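Fitting the Zarel soft finger sleeves to a two-arm setup

By Aravind Annamalai
December

I've had the Zarel sleeve kit on my two-arm bench for most of the winter now, and enough of you have written in asking how I got them on without swearing that I thought I'd better put the whole thing down in one place. It's a nice kit! It's also got the worst instruction leaflet I've ever been handed, so ignore that and read this.

What you're buying is a set of black padded covers that go over the long fingers of a two-finger gripper. One kit does both arms. Mine cost 540 from Clastton, which made me wince a bit, but the bare fingers were marking everything I picked up and I'd already ruined a batch of caps for a customer. Zarel say a sleeve is good for 2,000 grips before you should swap it. I'm past that on the left hand and it's still fine, though the seams have gone a bit fluffy.

Before you start, power both arms down at the wall and give the fingers a wipe with a dry cloth. Any grease on them and the sleeve will creep round as you work. Then open the gripper as wide as it'll go by hand.

Pull the sleeve on from the tip, seam to the outside edge, and work it down a little at a time (think wellies, don't yank it). The pointed bit of the sleeve has to end up at the very tip of the finger. If it's sagging or folded over, take it off and start again, as you won't be able to coax it straight from the bottom. Do up the strap at the base last. The first one took me 15 minutes and the others were much quicker.
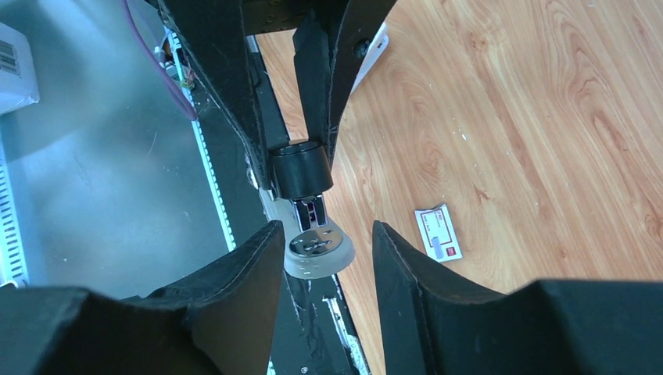
Once all the sleeves are on, you need to tell the controller the fingers have got fatter. I forgot this the first time and couldn't work out why it kept squashing foam. On the Medo controller it's under Tool, then Finger offset, and you want to add 3 mm a side. Other makes will call it something else, but there's always a setting for it somewhere.

Then try a handover, one arm passing a part to the other. Go slowly! Start with something round that you don't mind dropping, and bring the receiving hand in from underneath with its fingers well apart. Close until the padding just gives and stop there. You'll want less force than you used with bare fingers, because the fabric does a lot of the holding for you. If the part twists when the first arm lets go, nudge the receiving hand a touch higher and have another go.

My mate Teemu Pesonen swears by the Kuusisto rubber tips instead, and they do grip shiny things better. They pick up dust like mad, though, and my bench is never that clean. For mixed bits and bobs I'd buy the Zarel ones again. If you only ever lift glass, go with Teemu.

Washing: by hand, lukewarm, dry them flat. Please don't put them in the tumble dryer. Mine came out fit for a much smaller robot.

Related posts
Kuusisto rubber tips, six months on
Tidying up cables on a two-arm bench
Medo controller: the settings I always change
Which gripper should a beginner buy?

Get new posts by email. We send one newsletter a month and you can unsubscribe whenever you like.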